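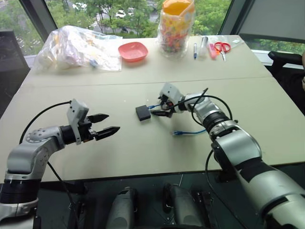
Blue network cable and the little black box on the table, ready for Section 3.

3. Plugging in the network cable

Right, if you've done the first two sections you'll have picked a table and found a power point that reaches it. Now we get to the cable. I wrote this part for people moving into the Torkville rooms, but it works just as well at home, and I've used the same steps on my mum's kitchen bench.

I'm using the small black box from the Pollora starter pack. Yours might be a Woradeo (Soo-ah Ko has one on her desk and it behaves the same way), so where I say "the box" just read whatever you've got.

What you want on the table

- the box
- a blue network cable, plus a second one if you're hooking up a computer as well
- a marker and something to label with
- scissors, for the packaging and the cable ties
- a bowl for ties, caps and other little bits

I like a shallow bowl for this. Mine's a coral pink one and I can always find it, even when the rest of the table has filled up with pens and packing. The lolly jar is optional but I do recommend it!

Before you start

Push the packaging to the far side of the table, or stuff it all in one big clear bag so you can see if you've chucked something in there that you need. I once went through a whole bag of wrapping looking for a power lead. Don't throw the bag out until Section 6.

CAUTION: Leave the power off for now. You'll switch on at step 8 and there's no prize for getting there early.

Steps

1. Put the box down flat, with the ports facing the side your cable is coming from. If your table is two tables pushed together like ours, keep it away from the join so it doesn't rock.

2. Unroll the cable and lay it out loosely. Try not to pull it tight from the middle of the coil, it'll only kink and you'll be fighting it forever after.

3. Have a look at the connector. There's a little plastic clip on one side. Give it a gentle press with your thumb and let go. It should spring back. If it's snapped off, grab a different cable, as a connector with no clip will work its way out every time somebody bumps the table.

4. Label both ends before anything gets plugged in. Write the same thing at each end. I put WALL on the first cable and DESK on the second. Min-kyu Yeon uses numbers and keeps a list, and good on him, but I'd lose the list.

5. Hold the connector close to the end, right behind the plug, and line it up with the port. Match the clip to the notch in the port. On some boxes the notch is at the top and on some it's at the bottom, so look first.

6. Push it straight in until it clicks. Then give the cable a very light tug. If it slides out, it wasn't in, so have another go.

NOTE: If it won't go in, don't lean on it. Nine times out of ten (for me anyway) it's upside down. Take it out, turn it over and try again.

7. Plug the other end of the WALL cable into your wall socket or modem. If you've got a DESK cable, do that one the same way, from the box to the computer.

8. Now connect the power and switch it on. Wait for the lights to settle. Mine takes a minute or two and does a fair bit of blinking before it makes up its mind.

If no light comes on at the port

Check the click at both ends. Swap in your other cable and see if that one works. If neither does, try the next port along. After that I'd ring the Yuen help desk and have your room number handy, they'll ask for it first thing.

Tidying the cable

Leave yourself some slack behind the box, enough to pick it up and turn it around without unplugging anything. Coil whatever's left over into a loose loop and tie it once. I used to do it up really neat and tight and then had to cut the lot off when we shifted the desks in January.

CAUTION: Cutting a tie off a cable is the easiest way I know to nick the cable itself. Slide the bottom blade under the tie, point away from the cable, and go slowly. Close the scissors when you put them down, too. (I'm telling myself as much as you.)

Don't run the cable across the floor where people walk. If you've no choice, tape it down flat the whole way along, and get a longer one when you can so it can go around by the skirting board.

Next up is Section 4, where we give the network a name and a password. Bring the marker, you'll want to write the password on the card that came in the pack.

Last updated 8 June 2026

2,031 shares
989 comments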